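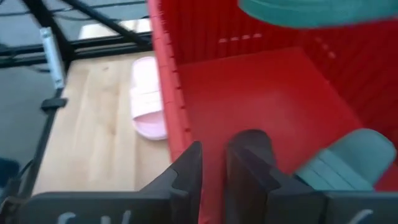

Reading time: 13 minutes

Chapter 2
A Place for Shoes

Every household believes it has a shoe problem. Most have a floor problem, and the shoes happen to be standing on it. Count the pairs in an ordinary hallway some wet evening in January and you will find that hardly any of them are worn daily. The remainder are waiting for a wedding, a heatwave or a change in the owner's feet.

Chapter 1 dealt with coats, which at least have the decency to hang up. Footwear is harder. It comes in twos, and the two are seldom on speaking terms. It brings the outdoors in with it. It is also an awkward shape, being long at one end, hollow in the middle and unwilling to stack. Anyone who has tried to pile walking boots will know how that goes.

In this chapter we look at the open basket, the humblest answer to the question and the one most homes arrive at in the end, usually after buying something dearer. The red plastic one at the head of the chapter has slots in its back wall and a teal slide sandal lying in it, strap upwards. Students sometimes object that a sandal is hardly a shoe. They may take this up with whoever trips over it.

What a basket is for

A basket does not tidy. It gathers. The difference matters, and a good many marks are lost each year by candidates who mix the two up. Tidying means that each thing has a place and can be found there. Gathering means that the things are at least all in the same mess. For slippers, slides and garden clogs, gathering is quite enough. For leather shoes it is a slow form of cruelty.

Openings in the sides let air through, and they let grit out as well, usually on to whatever the basket is standing on. Solid sides keep the grit in, where it settles at the bottom and is discovered in spring. You must choose which of these you would prefer to sweep.

Size is where people go wrong. The household survey carried out in Jidatstead, which we shall meet again in Chapter 5, found that families given a bigger basket did not end up with clearer floors. They ended up with a fuller basket and the same floor. The survey team had allowed 20 pages for its findings and needed rather fewer.

Terms used in this chapter

Live pair: footwear worn in the past week.
Resting pair: footwear that will be worn again when the weather turns.
Orphan: a single shoe whose partner is believed to be in the house.
Kowalchuk rule: one basket to each door, and no basket on the stairs.
Drop height: the distance from which a person will let go of a shoe when nobody is looking. It is always greater than the person says.

Before you read on

Go to the door you use most and look down. Write a list of what is there, sorting it into live pairs, resting pairs and orphans. Do not put anything away first. Keep the list, as you will need it for the exercise on racks and shelves in section 2.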